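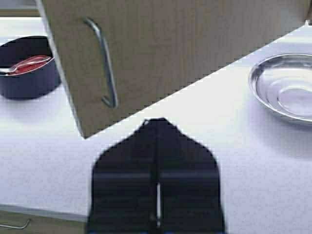 Torcombe Residential Lettings and Sales, Property Records Team

List: torcombe-owners
Subject: Re: Floor areas for the Nekley units
Last updated: 15th May

Dear owners and co-owners,

Thank you to those who wrote in response to the notice on floor areas. I am replying to the list as a whole, as several of you raised the same point as Ms. Benmoussa, whose message is quoted here in part.

> From: Souad Benmoussa
> To: torcombe-owners
>
> The particulars for our unit at Nekley give a living area of 751 square feet.
> The purchase deed gives a larger figure, which I understand includes the
> covered balcony and the storage room in the basement. We intend to list the
> unit for sale in November. Which figure will the agency publish, and will
> we have to pay for a new survey? I would also like to know whether the
> parking space can be sold separately.
>
> Souad Benmoussa

The agency will publish the interior living area only. Balconies, terraces, basement storage and garages are entered on separate lines of the particulars and are not added to the headline figure. Where the deed combines them, the deed remains valid as it stands, and the sales file will carry a short note explaining the difference.

A new survey is not required for units measured after the renovation of the building. Owners of units that were not measured at that time may order a survey through this office at a fixed fee of $500, payable when the appointment is confirmed. The surveyor for Nekley and Jinura is Florencio Llorente. Please allow 15 working days for the written certificate.

Parking spaces at Nekley are recorded as separate lots and may be sold apart from the unit, but only to another owner in the building. At Jinura the spaces are attached to the apartments and cannot be divided from them. Owners at Sqalli should consult their own deed, as the arrangement differs between the front and rear wings.

One correction to the earlier notice: the plot at Sqalli was given there as 1,259 square meters. The correct figure is 1,529 square meters, as shown on the land registry plan. Any printed particulars with the former figure should be withdrawn. Replacement copies may be requested from Hala Hamdy at the front desk.

Owners who plan to list a property this year are asked to send the following before the first viewing:

- a copy of the deed, including all annexes
- the most recent statement of shared charges
- the survey certificate, if one exists
- the name of the person holding the keys

Questions concerning mortgages or taxes on the sale should be addressed to your notary or lender. Albane Tessier will handle correspondence on this subject while I am on leave.

Sincerely,

Shaimaa Ghoneim
Property Records
Torcombe Residential Lettings and Sales

2 replies | 0 shares

Contact the list owner | © Torcombe Residential Lettings and Sales | Back to top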